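Home | Projects | Reports | Contact

Witulel planner, update for January

Hi Vittoria! Good month. The new grasp planner is merged and the replanning lag is finally gone (a stale transform cache, ugh). We ran 97 kitchen trials and only 22 stopped on a perception timeout. Next up is collision checking near long, thin objects, my least favorite kind! 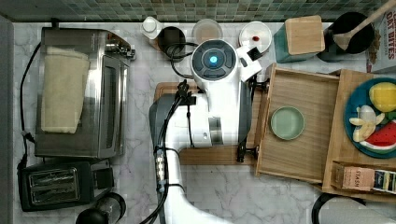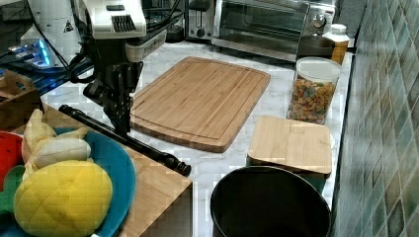 Kitchen counter setup, arm over the work area.

Recent reports
Tsao logging tools
Gotcombe calibration notes
Kustska budget summary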